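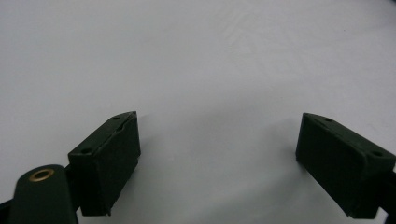 Hi, it's me again about the white desk top, sorry! You closed my first ticket after the new feet arrived (thank you, they fitted fine) but the wobble was only half of it. The thing that's driving me up the wall is the surface.

So, the desk is the Fluven, the plain white one, bought from Drostholm in January. Every time I wipe it down it dries with faint streaks. You can't really see them sitting in front of it, but if you crouch a bit and look towards the window they're all there, like somebody's dragged a dry flannel over it. I work at it all day so I do end up looking at it rather a lot.

What I've tried so far, in order:

Warm water and a drop of washing-up liquid, then a rinse with clean water. Streaks.

Same again with a microfibre cloth instead of the old tea towel. Fewer streaks, but it felt a bit tacky by lunchtime.

The Zapata spray that came in the care kit, 2 squirts on the cloth as it says on the bottle. Much worse! It went cloudy along the back and I had to go over it three times to get it off.

White vinegar and water, which my sister swears by. I only did one corner in case it did something awful. No change at all, and the room smelt like a chip shop.

I haven't used anything scratchy on it and I don't want to. If there's some sort of coating on there, please tell me before I go any further, as the leaflet only says "wipe clean".

Order was under Srivastava, desk size 12 in your catalogue, and the care kit was £9 on top.

---

Update, 4.30pm

Ming-te Hung rang me back, very helpful, thanks for passing it on. He thinks there may be a film left over from the factory and that I've been pushing it about with a damp cloth all this time. He's told me to do the whole top in one go with Nemitz cleaner, leave it five minutes, rinse twice and then dry it straight away with a clean cotton cloth, working from the back edge towards me. No spray afterwards.

I've got the cleaner on order and I'll do it one evening when I've finished work and can clear my stuff off. Please leave this ticket open till I've had a go. If it's still streaky I'd like to talk about swapping the top, and I'd like the £9 back for the kit either way.

Ankit

Drostholm Home Support | Contact us | © Drostholm, all rights reserved | Back to top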